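Leave the Old Stone Alone, or Replace It Honestly

Last March the parish of Lunde finished the repair of its market hall, a small building with ten carved heads under the roof. Two of the heads were so worn by rain that you could not say if they were men or animals. The architect, Elisa D'Amico, decided to keep them as they are. Many people in town were angry about this, and I would like to defend her.

My neighbor Cosimo Russo says that a carving without a face is only a lump, and that we paid for a repair. I understand him. But a copy made from guessing is also a strange thing to pay for. There is no drawing of these two heads and no photograph older than 90 years, and in that photograph they are already smooth.
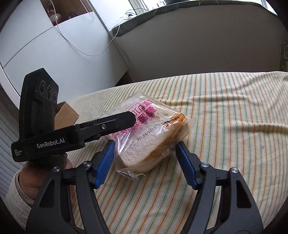 What a new carving could be

If the town wants faces there, I think it should ask a living carver for new ones, in the style of today, with the date cut on the side. Viola Fontana did this for the chapel in Brumlow. She put a baker and a schoolgirl between the old saints, and after the first complaints people began to bring their visitors to see them.

I have less patience for the middle way, where new stone is colored with tea and soot to look old. It was done on the bridge at Cerico. 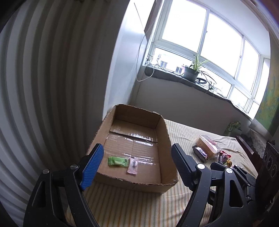 A child who looks up at that bridge learns something false about the people who built it, and also about the people who repaired it. The carver there had good hands – I have seen her other work – and she was asked to hide them.

The council will speak again about the two heads before summer. I hope they will either leave them to the rain or give the work to somebody who is allowed to sign it.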